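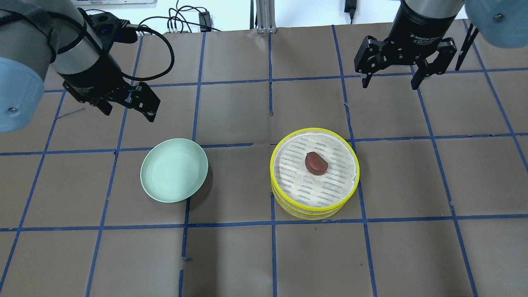 Mint-green plate and a round stackable container with yellow rims.

Kiltavico Steamed Recipes, README

A table of 2,814 steamed recipes typed up from church, school and club cookbooks, most of them spiral-bound and several of them sticky. It covers buns, dumplings, puddings, fish, and one meatloaf that should have been left alone.

The typing was done in Sirnville by Hongmei Ding and whoever could be talked into a Wednesday evening. The source is 43 cookbooks. Nine of them have no cover, so their titles are guesses and marked that way.

What's in a row

recipe_id, book_id, title, vessel, minutes, water_note, yield, comments

Minutes is a whole number when the book gives one. When the book says "until done," the field is blank. When it says "until your husband gets home," the field is also blank and the wording goes in comments.
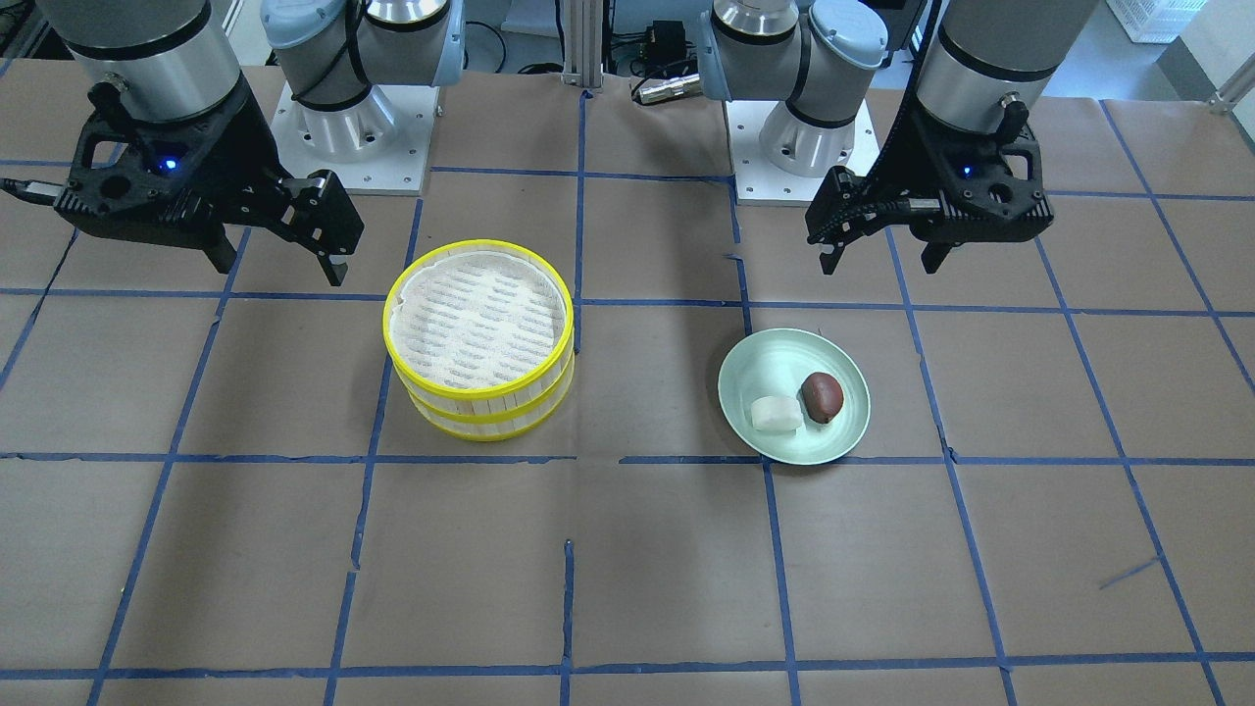 Vessel gave us more trouble than any other column. Cooks of a certain age wrote "steamer" and assumed you owned the same one they did. We use bamboo, metal, pudding basin, improvised, and unknown. A bamboo steamer like the one in the middle of the table above is coded bamboo only if the recipe says bamboo, however obvious it seems to you. Improvised includes colanders, coffee cans and the upturned saucer school of engineering.

Yield is copied as printed. "Serves 30" and "serves 4, or Dale" are both in there. Please don't convert it to a number and then write to us that Dale broke your script.

Known problems

Spelling is left alone, so searching for "dumpling" will miss "dumpling's" in the possessive and "dumplin" in the Drastdale books. Temperatures are a mess. The Marquez Grange book was photocopied at a slant, and the last word of every line is a matter of faith. Duplicates stay in if they come from different books, even when the second cook plainly copied the first and added raisins.
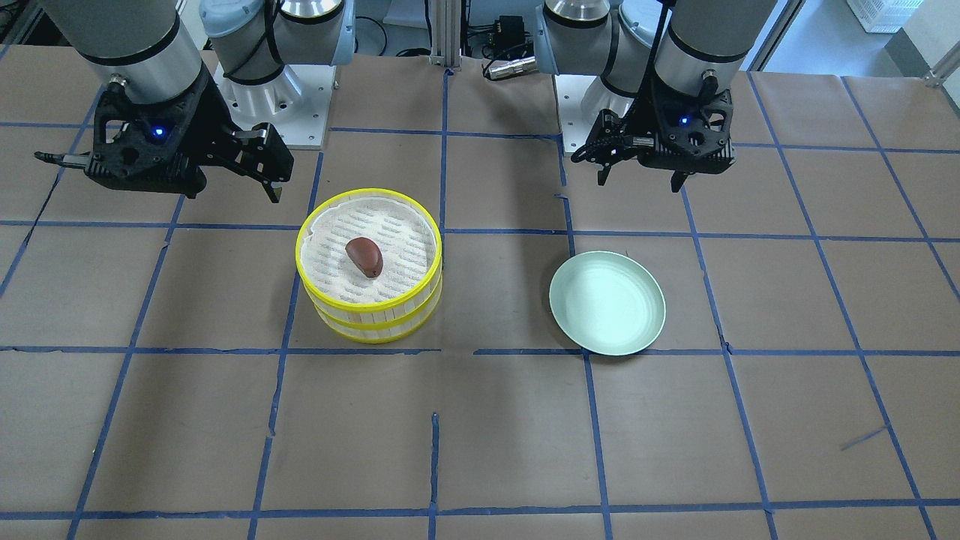 Round steamer basket with one small brown item inside; empty plate to the right.

Updating

New books get typed up every November. Send corrections with the recipe_id and the page number. Opinions about raisins go to the same address and are read last.

Contact: Hongmei Ding, Kiltavico Steamed Recipes, Sirnville | © Kiltavico | Back to top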